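Home | Journal | Current issue | Back issues | For authors | Search

Share 7 | Comments 6

4. What changed on the packing floor

4.1 Setting and tasks

The study was carried out at Cedero, a firm that makes up mixed orders for small shops and canteens. Orders differ a great deal. One may hold fresh produce, a tool and a plumbing part, and the next may be nothing but fruit. Before the cells were installed, all of this was sorted and packed by hand at long benches, with one packer responsible for an order from start to finish.

The two-arm cells were supplied by Arkari and came into use in May. The order software, Gukevis, was already in place and was kept. We followed the work until the firm had completed 3000 mixed orders with the cells running, and we held interviews with the packers on both shifts. Of the orders in the period, 479 were handed back to a person at some point before they were closed. We call these returned orders.

4.2 Division of work between packer and cell

Under the old method a packer picked up an item, looked it over, judged its condition and decided where it should go, often without noticing that these were separate steps. The cells split them. The arms do the gripping and moving. The packer sets out the goods, deals with anything the arms cannot manage and signs off the order.

Soft produce and hard goods are handled in the same cell. The staff had expected trouble with this, and in the interviews it was the subject they raised first. A tomato has to be held firmly enough not to slip and lightly enough not to mark, while a toolbox is long and stiff and tends to take up the space that other items need. Thin plastic bags were named as the most awkward material of all. They crease, they spread over whatever is beside them and they hide small items from the cameras. 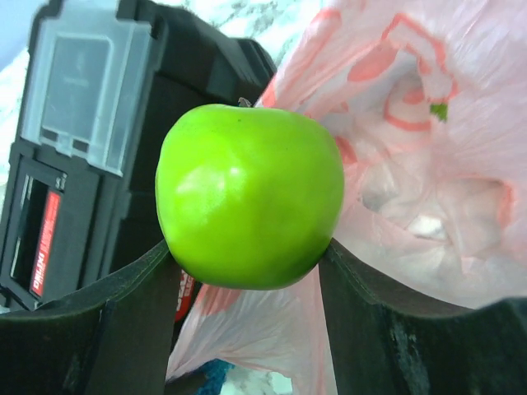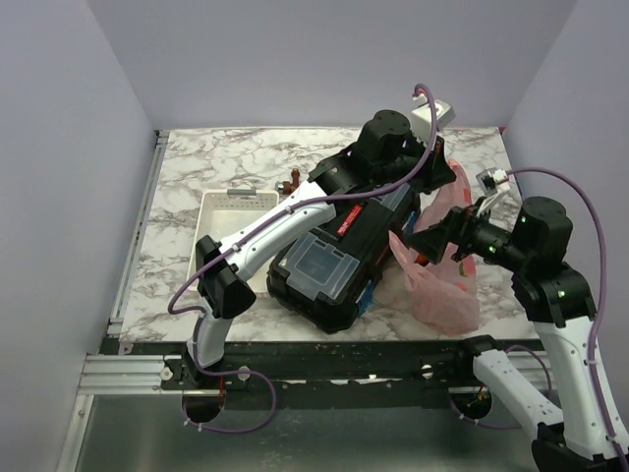 Figure 6. Mixed goods in a two-arm cell. First picture: a green tomato between the gripper fingers, seen from the gripper. Second picture: the same cell from the fixed camera, with both arms over the table.

The way goods are laid out turned out to matter more than the firm had planned for. Packers on the early shift soon began placing large items at a slant across the table and putting loose bags to one side of them. There was no instruction to do so. The late shift kept to the straight rows given in the training notes for a further six weeks, and had more returned orders during that time. Once the two shifts had compared methods, the notes were rewritten.

4.3 Effects reported by the packers

Most packers said their arms and backs were less tired at the end of a shift. Several said their eyes were more tired. Watching a cell was described as slower and duller than packing, but harder to leave, as a stopped arm holds up the whole order. Breaks were moved as a result, and packers now take them in pairs so that each cell is covered.

Views on skill were mixed. Cletus Nakamura, who had packed produce at the site for seven years, told us he could still judge a tomato by feel but was now seldom asked to. "I look at it on the screen and I say yes or no," he said. "I would sooner have it in my hand." Newer staff did not share this concern. They had learned the work at the cells and treated checking on screen as the ordinary way of doing it.

Pay grades were not changed in the study period. The packers' view was that setting out the table had become the skilled part of the job and ought to be graded as such. The firm accepted that the work was different but wanted a full year of figures before deciding. The matter was still open when we left the site.

4.4 Comparison with the second site

At Khaemba, where the same cells are used for hard goods only, the packers rotate between the cells and the hand benches every two hours. Complaints about dull work were fewer there. We cannot say whether this is due to the rotation or to the simpler mix of goods, and the two sites also differ in the age of their staff. Section 5 returns to this point.

Paper accepted September 19, 2018. Copyright the authors. Contact the editors | Back to top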